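Section 4: Setting up the tidy-up rehearsal (lounge areas)

Read this section before you move the Gestier assistant from the training screen to a staff lounge. It applies to housekeeping teams at Jalivcombe and Tveit. Kitchens and bathrooms are covered in Section 6.

4.1 Who does what

The attendant on shift remains in charge of the room. The assistant picks up light items left on seats and floors and puts them in the collection tray. Attendants still do the vacuuming, the glass and anything that needs a judgement about whether it is rubbish or somebody's property. Rosters have not been shortened. The time freed up, set at 26 minutes per shift in the August plan, goes to linen checks.

4.2 Starting a rehearsal

1. Sign in at the lounge terminal with your own staff number. Do not share a log-in.
2. Choose Rehearsal, then Lounge. The simulated room loads in 90 seconds.
3. Select Head View.
4. Hold both grips level and press Ready.
5. Wait for the green bar before moving either arm.

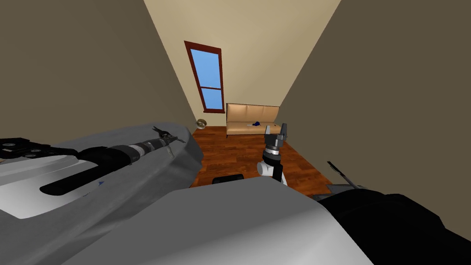
Approach speed is the setting most new operators get wrong. Leave it at 10 per cent until you have finished two full rehearsals without a contact warning. Bring the arm in low and stop short of the seat, then nudge it the rest of the way. In the Head View, the right gripper is upright in front of the tan sofa with its fingertips close to the small white item, and from there only the fine control should be used. If the upholstery flashes on your screen, you have touched it. Back off and start the approach again.

Note: The amber glass bowl on the floor in the corner is not a pick-up item. Glass is always left for the attendant, in rehearsal and on the floor.

4.3 Changing to Wrist View

6. Press View once. The picture changes to the one from the wrist.
7. Open the fingers fully and check that both respond.
8. Turn the wrist slowly until you know which way you are facing. Corners can be confusing at first.

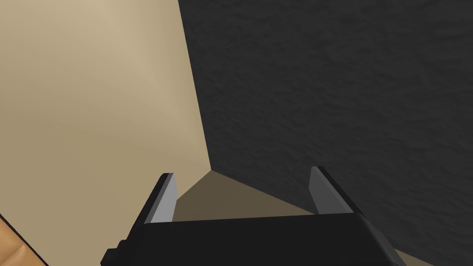 9. Return to Head View before you move the arm any distance. Wrist View is for the last part of a pick-up only.
10. Press Finish and enter your comments. Riku Tsuji reads these at 4 p.m. and changes the item list where needed.

CAUTION: Never run a rehearsal while the real assistant is switched to Live. Check the key position first.

CAUTION: If a colleague enters the lounge during live work, press Hold. Do not rely on the assistant to stop by itself.

4.4 Sign-off

Eirini Dimitriou signs off operators at Jalivcombe, and Noboru Oshima does the same at Tveit. Staff who would prefer not to operate the assistant can stay on standard duties at the same rate of pay. Put the request in writing to Bláthnaid Heffernan.

Rehearsal scores are kept for training only and are not used in performance reviews.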